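I spent Thursday morning at Birar's workshop in Wirnton, watching a pair of robot arms deal with storage tubs, and I came away more cheerful than I expected!

The chore is dull stuff — putting one basket inside another — the sort of thing shop staff do at closing time without thinking. Signe Oddsson, who runs the trials, told me they've logged 2,401 attempts since January and that 2,277 of them ended with the tubs nested properly. That sounds brilliant until you picture the other lot rolling about on a shop floor (I did ask, and yes, somebody has to go and pick them up).
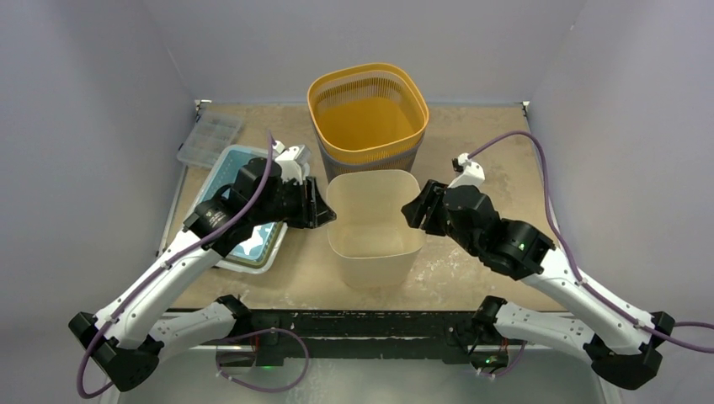
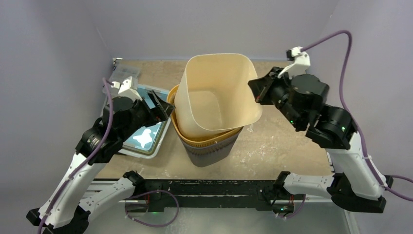
*Two arms, three tubs: cream, yellow-orange and grey, at Birar in Wirnton.*

Soft plastic is the tricky bit, Signe says. A thin bin gives when you squeeze it, and a person just feels that and eases off. I had a go by hand and it took me a couple of seconds, with a coffee in the other one.

So are we there yet? For a quiet back room with the same few tubs every day, I'd say nearly. For my kitchen cupboards, not a chance. Itmont, the homeware shop on the high street, wants to try a pair of arms in its stockroom, and Signe has asked for another 501 goes before she'll agree to it.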